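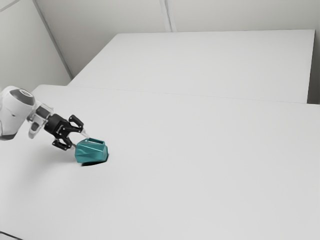
White arm, black gripper, white tabletop (render)

Ticket: sold prices on Prekis don't match the auction house
Opened by: Warrick Brunton
Area: Price archive, ceramics
Status: Partly resolved

Warrick Brunton wrote:

I pay for the Prekis price archive so that I can see what things have sold for before I put my hand up at a sale. On Sunday I looked up lot 34 from the October sale at Adeleke, a creamware teapot with a replaced lid. Your archive says it made £700. I was in the room. It did not make £700. It didn't make anything, the bidding stopped short of the reserve and the auctioneer passed on to the next lot.

I've logged out and back in, cleared the browser, and tried it on my wife's tablet. Same figure every time. I don't think this is a fault at my end, so please don't ask me to restart anything.

What I'd like to know is where the number came from, and how many of the others are the same.

Dirceu Teixeira (Prekis support) wrote:

Hello Warrick, thanks for getting in touch. I can see lot 34 at £700 as well, so you can leave your browser alone. The results for that sale came to us through Grulusell, who supply the feed for several of the smaller salerooms. It's possible the teapot sold after the auction. Houses often agree a private price with an underbidder, and those can be added later. I'll check with the feed team.

Warrick Brunton wrote:

It's possible, yes. I'd find it easier to believe if the figure wasn't exactly the low estimate printed in the catalogue. An after-sale on a pot with a wrong lid and a hairline down from the spout, at full low estimate, to somebody who wouldn't bid it in the room an hour earlier? I've been buying creamware a long time and I've never met that person.

I went through the same sale last night with my marked catalogue beside me. Lots I had written down as sold agree with yours. The ones I had as passed all show the low estimate as the price. There's a pair of sauceboats in there that I know went home unsold as I helped the vendor carry the box to her car.

Dirceu Teixeira (Prekis support) wrote:

That's useful, thank you. Could you send the lot numbers for the passed ones? A scan of the catalogue pages would do.

Warrick Brunton wrote:

Pages attached, 6 of them. P means passed. The tea stain is mine.

Dirceu Teixeira (Prekis support) wrote:

Log for this ticket so that everything is in one place.

Compared the marked pages with our archive. All lots marked P carry a price equal to the low estimate.

Asked for the original file from Grulusell. In that file the price column for those lots is blank and the status column says "unsold". So the feed is right and the mistake is on our side.

Found that the import fills a blank price with the low estimate. It should only do this for sales that haven't happened yet, where we show the figure as a guide. For this sale it ran again after the results came in.

Ran the import by hand with that step switched off. Lot 34 now shows as unsold, no price. Please refresh the page and tell me what you get.

Warrick Brunton wrote:

It says unsold. So do the sauceboats. Good.

The average price shown for creamware teapots hasn't moved by a penny though, and that is the figure most people look at. I also notice the valuation button still offers me "based on recent results: £700" for a pot like lot 34. Which recent results would those be?

Dirceu Teixeira (Prekis support) wrote:

You're right, the averages are stored separately and have to be rebuilt. I've started that now. The valuation button uses Plesix, which keeps its own copy of our prices and collects a new one overnight. It should be correct tomorrow morning.

Warrick Brunton wrote:

Looked at 8.15 this morning. The average has come down and the valuation has gone from £700 to "not enough data", a great improvement in my view.

You've mended one sale, the one I happened to be sitting in. I asked at the start how many others were affected and I haven't had an answer. Please don't close this until I do.

Dirceu Teixeira (Prekis support) wrote:

Fair point. I've found 2 more sales so far where the import ran again after the results. Both are corrected. The rest of the archive is being checked against the saved feed files, but the older sales have no saved file and I can't promise those will be put right. I've asked for a note to go on the pages concerned. Ticket stays open.

Warrick Brunton wrote:

Noted. I'll carry on taking a pencil.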